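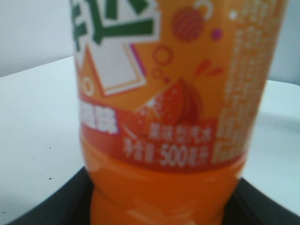
Nadiia Romaniuk thinks fizzy drinks should have a section of their own, and that I was daft to file them under "juice and similar" in the first place. Fair enough! As of October 31, 2023 they've got one, and this README covers the lot.

# Hivach: the soft drink label notes

Hivach is my list of soft drink bottles, with a note on what's printed on each label. It started as a spreadsheet on my kitchen table in March and it's now 1168 rows long (I did not plan that).

## What's in a row

- `drink` – fizzy, still or "ask me"
- `colour` – of the label, then of the drink if it shows through
- `pictures` – fruit slices, splashes, dots, bands, whatever's on there
- `script` – Latin, Chinese, Cyrillic and so on
- `notes` – me rambling

Orange drinks are my favourites to write up. So many of them go for orange on orange, with a cut slice of fruit drawn big and a few splash marks flying off it, and then the real colour comes from the drink glowing under the label. I put a cut slice down as `slice` and a round one as `ball`, even if the ball is a bit odd and stripy.

## Known gaps

Brand names are only filled in if I could read the whole thing, so 90 rows say `part`. Please don't guess them from the colours – Santino Aravena and I spent an evening undoing that once.

Cans aren't in yet. Glass bottles are, but only 16 of them.

## Changing things

Send me the row number and what you'd put instead. Spelling fixes I'll just take. If you read Chinese and fancy going through the `script` rows, yes please, start anywhere you like.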